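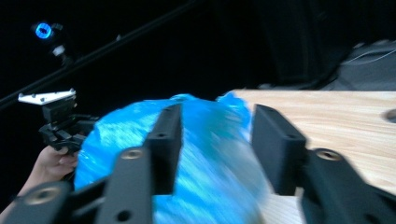
Fig. 7. Blue bag, bunched up, by the wooden board.

Section 7: Bagging the soft stuff

Okay, on to the bags. If you've worked through the earlier sections you already have your Gustinwood shelf unit up on the wall and your bins slotted in, and now you need to fill the thing. I keep all my soft odds and ends in thin plastic bags inside the bins (scarves, dust cloths, spare pillowcases, the good tablecloth that comes out twice a year), and I've been doing it this way long enough to have opinions.

You can use any thin bag you like. I buy the Rindeo ones in the roll of 29, mostly for the colors. Blue is for cloths and rags in my house, and I write everything else down on the inside of the closet door. Pick your own system, but pick it before you start, or you'll be unpacking the whole lot in April like I was.

What you need

A clear tabletop or a big board
A roll of thin plastic bags
Soft paper-covered twist ties
Labels and a pen that doesn't smear
The bins from Section 5

7.1 Opening and filling a bag

1. Tear one bag off the roll along the dotted line. Go slow near the end, the last inch likes to stretch.

2. Rub the top edge between your thumb and finger until the two sides come apart. If your hands are dry, touch a damp sponge first. I've stood there rubbing the wrong end for a full minute more than once, so check for the seam!

3. Put your whole hand in and push out the bottom corners.

4. Fold the top edge down over the outside, like a cuff. Three fingers wide is plenty.

5. Put the flat things in first and the lumpy things on top. Cloths go in folded in quarters. Socks and gloves can go in any old way.

6. Stop when the bag is two thirds full. I know it looks like there's room for one more pillowcase, but you need that last third for the twist.

Note: If you're bagging anything wool, wash it and let it dry all the way first. Overnight on a rack is my minimum, and I give the thick sweaters two nights.

Caution: Thin plastic bags are dangerous for babies, small kids and pets. Keep the roll up high while you work and don't leave loose bags on the table, even for the time it takes to answer the door.

7.2 Getting the air out

This is the part I like. You don't need a vacuum or one of those little pumps.

1. Unfold the cuff and stand the bag upright on the table.

2. Gather the top loosely in one hand, leaving a small opening.

3. Press on both sides with your forearms, starting at the bottom and moving up. The air comes out the top with a sort of sigh.

4. Turn the bag a quarter turn and press again.

5. Twist the neck four times and hold it shut.

6. Put on the twist tie, close to the contents, with two turns. More than that and you'll be picking at it with your fingernails later.

7. Leave the little tuft of plastic sticking up above the tie. It makes a good handle when the bag is down in a deep bin.

If the bag puffs up again after you let go, you've either got a loose tie or a hole. Squeeze it gently next to your cheek and you'll feel where the air is coming out. A pinhole doesn't matter for dust cloths – for the tablecloth I'd start over with a new bag.

7.3 Empty bags

Don't throw out a bag just because it's wrinkled. I reuse mine until they split. Shake it out over the sink, turn it inside out, and wipe it if it needs it. Then you have two choices.

The neat way: lay it flat, fold it in thirds lengthwise, press the air toward the open end, and roll it up from the bottom. It comes out the size of a lipstick.

The fast way: squash it into a ball and stuff it in the bag drawer. It springs back to a big crackly puff every time, so this only works if you have the drawer space. I do the neat way when I have company coming and the fast way the rest of the year.

7.4 Loading the bins

1. Stick the label on the bin, never on the bag. Labels pull holes in thin plastic when you take them off.

2. Set the heaviest bag in the back corner. In my unit that's the old towels.

3. Tuck the lighter bags in front with their tufts facing up.

4. Slide the bin in and try the door. If it rubs, take out one bag and try again. Please don't lean on it.

The Enriquez wire bins (model 182) are a little different. The cut ends of the wires point inward along the top rim and they will snag a bag every single time. Line them with a piece of cardboard or an old dish towel before you load them. The molded Dadham ones are smooth, so you can skip the liner.

Caution: Keep filled bags off any shelf that's next to a water heater, a radiator or a hot pipe. Thin plastic goes soft and sticks to whatever it's touching, and I lost a perfectly nice table runner that way.

7.5 Quick fixes

The bag split while I was filling it.
Slip the whole thing into a second bag, split side down. You can tape it, but tape lets go after a few months.

Everything smells like plastic.
New rolls do that. Unroll a few bags and hang them over a chair by an open window for an afternoon before you use them.

I can't remember what's in which bin.
Empty one bin at a time onto the table and make your list as you go. Doing all of them at once is how you end up eating dinner standing up.

The bags slide around on the table.
Put a damp dishcloth under them. A bare wooden board grips better than a painted or varnished one.

Replacement twist ties are part number 3641 in the parts list at the back. The hooks and the door rail come next, in Section 8, and you'll want your screwdriver again for those.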